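# The Plunel tufted sofa, after one long winter of sitting on it

I put off writing this because I wanted to give the thing a fair shake, and a sofa isn't something you can judge in a weekend.

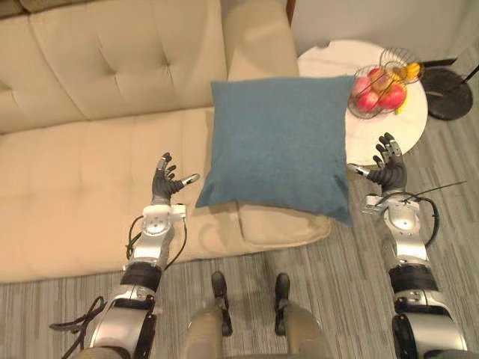
We bought ours last fall from Nunanska, the furniture place out past Botley, after sitting on what felt like every couch in the county. It was $734 with delivery, marked down as a floor-model color, and it's now March, so it has been through the holidays, two rounds of house guests, a stomach bug (the less said the better) and a great many naps. I feel ready to talk about it.

First, the looks, because that's what got me in the showroom. I have wanted a tufted sofa since I was a kid visiting my great-aunt, who had one in a sort of mustard velvet that we weren't allowed to touch. The Plunel is a beige-cream color, softer than it looked on the website, and the buttons on the back are pulled in deep, so you get those proper diamond creases. Some of the cheaper ones we looked at had buttons that were more or less glued on the surface, and you could tell from across the store. These have real pull to them. The seat is quilted too, much shallower, with long seams and small tufts, and I was worried I would feel them under me. I don't, except when I'm in thin pajama pants, and even then it's only a faint awareness that there's a pattern down there somewhere.

Now for comfort. The first 2 weeks it was firm! I don't mind admitting I had a little wobble and went looking for the return policy. The foam needed breaking in, and I had been spoiled by our old couch, which had sagged so badly in the middle that two people sitting on it ended up shoulder to shoulder whether they liked each other or not. By the end of the first month the Plunel had loosened up nicely. I'd call it medium-firm now. The front edge is rounded over and padded, which I hadn't thought to look for and have come to love, as I'm on the short side and a hard edge on a couch always catches me behind the knees. I can sit through a whole movie on this one and get up without making a noise.

The back is where I'd take off a point, or half of one. It's handsome, and it's well stuffed between the buttons, but it sits a bit upright for lounging. You want a pillow. We use a square blue-teal one with a fine weave to it that I picked up at the same store, on sale, mostly because I was standing in line next to the bin. It ended up being the nicest impulse buy I've made in years. The color wakes up all that cream, and it's the right size to go behind the small of your back or under your head if you're stretching out sideways. I keep it in the middle of the seat so that whoever sits down can grab it, and there's some friendly competition over it in the evenings. I've been meaning to buy a second one and they're out of the color, naturally.

Cleaning is the question everybody asks when they hear "cream sofa," usually with a look of pity. So here is my honest account. Crumbs do collect in the tufts. There's no way around that; every diamond has a little dimple in the middle and a cracker will find it. I go over the back and seat with the soft brush on the vacuum, and I follow the creases with the brush instead of going straight across, and it takes me all of 5 minutes. For spots, I've used a damp white cloth with a drop of dish soap, blotting and never rubbing. That has handled coffee (twice), something orange, and a smear of banana. The one mark I couldn't fully lift was ballpoint pen, low down on the side by the wall, and I only have myself to blame for doing the crossword lying down. The label says to test any cleaner somewhere hidden first, and I'd do as it says.

I should say something about what's around the sofa, because it changed how the thing sat in the room. Our walls are a pale gray and the carpet is gray as well, with a streaky stripe of lighter and darker lines, and with the old brown couch the whole corner had a waiting-room feeling I could never put my finger on. Cream on gray is so much friendlier. I was afraid it would look washed out, and maybe it would have on a plain carpet, but the stripe gives your eye something to do.

At the right-hand end we have the round Mfaume side table, which I bought a little later and which probably deserves its own review, but I'll fold it in here. It's white, with a marble-like top and faint gray veining, faint enough that you might take it for plain white if you were only passing through. I like that. I've seen ones with such heavy veins they looked like road maps. It wipes clean easily, and it's a good height for reaching from the sofa without having to sit up. My one complaint is that I keep forgetting to use a coaster, and I can't really lay that at the table's feet.

The fruit basket lives there too, a round black wire one, very open, like a little cage without a lid. I used to keep the fruit in the kitchen, where it quietly went soft behind the toaster, and I moved it out to the side table on a whim. We eat so much more of it now! Apples and bananas mostly, the red apples because they're the only ones we all agree on. If your side table has the room for it I'd recommend the habit. The black wire looks smart against the white, and it goes with the floor lamp next to it, which has a round flat black base that fits neatly on the carpet just past the table. The lamp gives good reading light over that end of the sofa, so that has become the seat people angle for, and I've had to be quite firm about it being mine.

A few practical notes for anyone thinking of buying. Measure your doorway and then measure it again. Ours has no trouble with ordinary furniture, but the delivery folks had to tip the Plunel on its end and walk it through at a slant, and for a minute there I thought it was going to live in the hall. The legs were packed separately and screwed in by hand, no tools needed. Nunanska gave us a delivery window that ran from breakfast to supper, and the truck pulled up right at the tail end of it, when I'd given up and started frying onions. The sofa smelled a little of the warehouse for a few days. I opened the windows and it faded.

They offered a fabric protection plan at the register for $54. I dithered, and I went ahead and took it, and I haven't made a claim, so I can't tell you whether it's worth the money. I tried calling to ask about the ballpoint mark and was on hold long enough to fold a basket of towels, and then I had to go pick somebody up. I'll try again one of these mornings and update this if I learn anything useful.

As for wear, the buttons are all still on and still tight. The seat has a slight give where I sit most, though you'd have to know to look for it. The seams are straight. There's been no pilling so far, and I say that as a person who wears scratchy wool sweaters from October on.

Would I buy it again? I would, and I'd probably pay a bit more than I did, which I hope nobody at Nunanska is reading. If you like to sink into a couch and disappear, go try one of the big overstuffed ones they keep at the back of the showroom, since the Plunel will hold you up a little more than that. For our house it's been a lovely piece of furniture to come home to. Four and a half stars, with the missing half for that upright back, and I'm still on the hunt for a second teal pillow if anybody near Botley spots one.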